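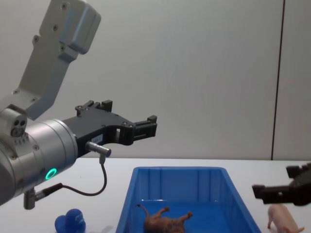 Is a plain open-topped plastic bin good enough for toy storage, or should you get one with a lid?

Go for the open one if small children are meant to do the putting away. Lids get taken off once, sat on, and lost behind the sofa, and anything that takes two hands to open is something a four-year-old will leave for you. Save the lids for the loft.

That's the short version of what I've learned from living with the Justavham bin since June, and I like it so much that I'm going to go on about it for a while (sorry, you did click on a review of a storage box).

I bought ours in bright blue. I'd been looking at the wicker sort for ages, the kind that looks lovely in other people's living rooms, and then I remembered what yoghurt does to wicker. The blue is properly blue, a cheerful paddling-pool colour, and you can spot it from the doorway, so "put it in the blue one" works as an instruction even for visiting cousins.

The shape is what won me over. It's a rectangle with sloping sides, wider at the top than at the bottom, so when you tip an armful of animals towards it most of them end up inside. There are upright ribs moulded into the inner walls and they make the whole thing feel much sturdier than I'd expected at the price. I've carried it upstairs full of wooden blocks and it didn't bow in the middle, which my old Pleltero tub did from its first week.

Ours lives on the table during the day and on the floor by the bookcase at night. It holds the farm: cows, sheep, a tractor with one wheel, and the small pink pig who is the most important member of the household and must go in last, facing out. With the bin being open, the pig can be fetched without emptying everything else on to the rug. I can't tell you how much calmer teatime is.

Cleaning is easy. Warm water, a squirt of washing-up liquid, and an old toothbrush down the ribs, where the biscuit crumbs gather. Felt-tip came off the outside with a bit of rubbing. Glitter glue did not come off and I've made my peace with it.

A few grumbles. The slope that makes it so good to throw things into also means two bins side by side leave a gap at floor level, and small cars find that gap. If you have a cube shelf, measure at the rim, because the base will fool you into thinking it fits. I had to send my first pair back for exactly that reason and swap them for the smaller size. And there are no proper handles. I just grab it under the rim, but my mum has sore hands and finds it awkward when it's full, so I keep the heavy things out of hers.

I paid 9 pounds for the one bin and 49 for a set later on, when I got carried away and did the whole playroom. My friend Krystyna Kubiak has the Osedix version with the clip-on lid, and it's a nice box, a bit deeper and good for dressing-up clothes. Hers stacks better than mine. The Kurek fabric cubes are prettier than either but they sag, and you can't rinse them in the bath.

Would I buy it again? I already have, and there's a green one on the way for the train track. I'm giving it 5 stars and knocking nothing off for the handles, mostly thanks to the pig, who is very happy in there.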